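Kitchen knife

A kitchen knife is a hand tool used to prepare food. Most have a single cutting edge and a handle of wood, plastic or metal. The common types are the chef's knife, the paring knife, the bread knife and the cleaver.

Blades are forged from a heated bar or stamped from sheet steel. Forged knives tend to be heavier and often have a bolster — the thick band between blade and handle. Stamped knives are lighter and usually cost less. 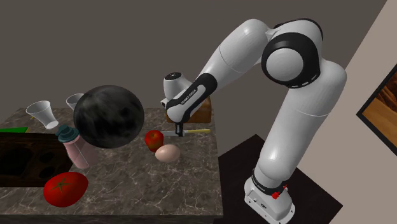 The part of the blade that continues into the handle is called the tang. A full tang runs the whole length of the handle and is often held by rivets. A partial tang stops short and is usually glued or molded in place.

Carbon steel takes a keen edge but rusts if left wet. Stainless steel resists rust and needs less care. Ceramic blades stay sharp for a long time, though they chip easily and are hard to sharpen at home.

A honing rod straightens an edge that has rolled over in use. Sharpening removes metal and is done on a stone or a wheel.

See also: Cutting board, Sharpening stone, Cutlery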